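Rapport de projet tutoré – Supervision et sauvegarde d'un petit parc informatique
Agata Lo Presti et Macario Beltrán
Projet Hesterar, second semestre

Le point de départ

L'association Istport partage avec deux autres structures un réseau local qui a grandi par couches successives : un commutateur ajouté en haut d'une armoire, un NAS acheté d'occasion, une imprimante qui répond quand elle veut. Quand nous avons commencé, en février, il n'existait aucun plan à jour. Le seul document disponible donnait des adresses IP dont la moitié ne répondait plus au ping. Autant dire que nous étions ravis : pour un projet d'étudiants, c'est un terrain de jeu formidable !

Notre sujet tenait en deux demandes. D'abord savoir ce qui tourne sur le réseau et être prévenu quand quelque chose tombe. Ensuite remettre debout les sauvegardes, qui s'étaient arrêtées sans que personne reçoive la moindre alerte.

L'inventaire

Nous avons commencé par un balayage nmap de toutes les plages déclarées, puis par une lecture des tables ARP du routeur. Le premier passage a remonté 217 adresses actives, beaucoup plus que prévu (le bail DHCP était réglé sur une durée très longue et les téléphones des visiteurs gardaient leur place). Macario a écrit un petit script Python qui croise les adresses MAC avec les noms d'hôtes et produit un fichier CSV propre. On l'a relancé matin et soir pendant deux semaines, et c'est là que les machines fixes se sont vraiment détachées des autres. 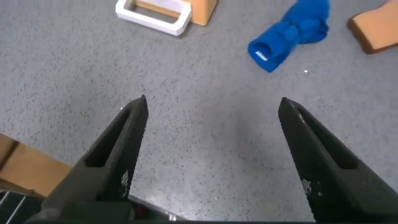
Le fichier obtenu nous a servi de base pour tout le reste. Chaque équipement y a un identifiant, un emplacement, un responsable et un niveau de criticité de 1 à 3. Nous avons passé beaucoup de temps sur ce dernier champ, car chacun trouve sa propre machine indispensable. La règle finale est simple : niveau 1 si l'arrêt bloque plusieurs personnes pendant une demi-journée.

La supervision

Nous avons comparé Zabbix et Prometheus. Le second nous attirait pour ses tableaux de bord avec Grafana, mais il fallait un outil que l'association puisse reprendre après nous, avec une interface où l'on ajoute un hôte à la souris. Zabbix l'a emporté. Il est installé sur une machine virtuelle Debian que nous avons baptisée Mazza, avec une base PostgreSQL à côté.

Les premiers jours ont été... bruyants. Avec les modèles par défaut, nous avons reçu 507 notifications en un seul week-end, presque toutes liées à des interfaces de commutateur que des gens débranchaient le soir. Nous avons donc :
– désactivé la surveillance des ports utilisateurs ;
– ajouté un délai de 300 secondes avant toute alerte sur un hôte injoignable ;
– réservé les courriels au niveau 1, le reste étant visible sur le tableau de bord.

Depuis, le silence est presque inquiétant, et on a fini par couper volontairement un service pour vérifier que l'alerte partait bien. Elle est partie, et on a crié de joie dans le couloir.

Les sauvegardes

L'ancien système copiait tout chaque nuit avec rsync vers le NAS. Le disque s'était rempli et la tâche cron échouait, son code de retour n'étant lu nulle part. Agata a proposé BorgBackup pour la déduplication et le chiffrement, avec un second dépôt hors site sur un serveur nommé Drestine. La première sauvegarde complète a traité 3798 fichiers pour le partage de comptabilité, celui que nous avions choisi comme pilote. Les suivantes ne prennent que quelques minutes.

Nous avons aussi rédigé une procédure de restauration, que nous avons fait suivre à une personne n'ayant jamais ouvert un terminal. Elle est restée bloquée à l'étape de la phrase de passe (nous avions oublié d'écrire que rien ne s'affiche pendant la saisie). La version corrigée tient sur deux pages. 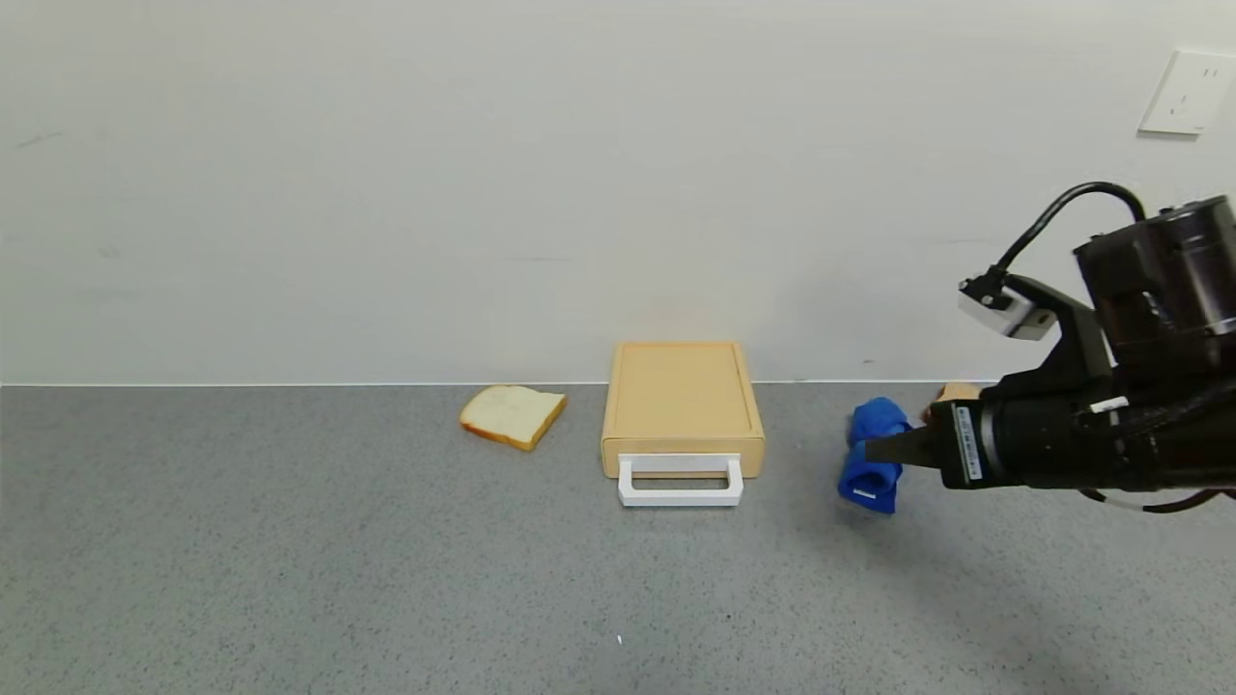 Ce qui reste à faire

Le découpage en VLAN n'a pas été mené au bout. Le plan d'adressage est prêt, mais deux commutateurs ne gèrent pas le marquage 802.1Q et leur remplacement n'était pas prévu au budget. Les mises à jour du micrologiciel du NAS sont également en attente. Le script d'inventaire, les modèles Zabbix modifiés et la procédure de restauration sont dans le dépôt Git du projet, dossier « livrables ».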